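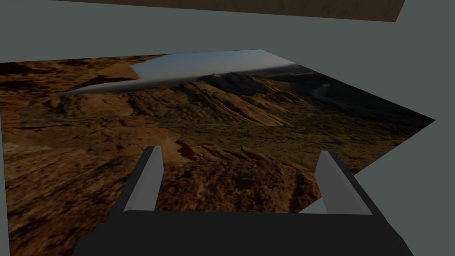
Another integrity workshop, one of last year's attendees wrote on our feedback form, and I still couldn't tell you what I'm supposed to do when my supervisor is the one taking the gifts.

We read that comment more than once, and we think it was fair. Jorow has run anti-bribery sessions for school and town office staff for 13 years. People sign in, watch slides, pledge to be good and go home. Whether any of it changes what happens at the purchasing desk is anyone's guess, and we are tired of guessing.

So we want 22 people for a study in April. It is called Resulard, and it will be run out of our Shin office.

You can take part if you:
- work in a public school, town office or county department
- handle orders, permits, hiring or cash
- have sat through at least one ethics training, ours or someone else's

You do not need to have liked the training. We would like to hear from people who thought it was a waste of an afternoon.

There are 3 evening meetings, starting at 6 p.m. You will work through made-up cases, then tell us what you would really do — including nothing. Detero, a separate firm, keeps the names and writes the report. We don't get to edit it. Your employer is not told.

Pay is $748 for all the meetings, with no part payment if you miss one. There is no certificate. We have handed out plenty of those already.

To apply, send a short note to the Shin office saying what your job involves and what the last training got wrong. Please leave out names and details of any real case. We can't investigate complaints, and this study is no substitute for reporting one.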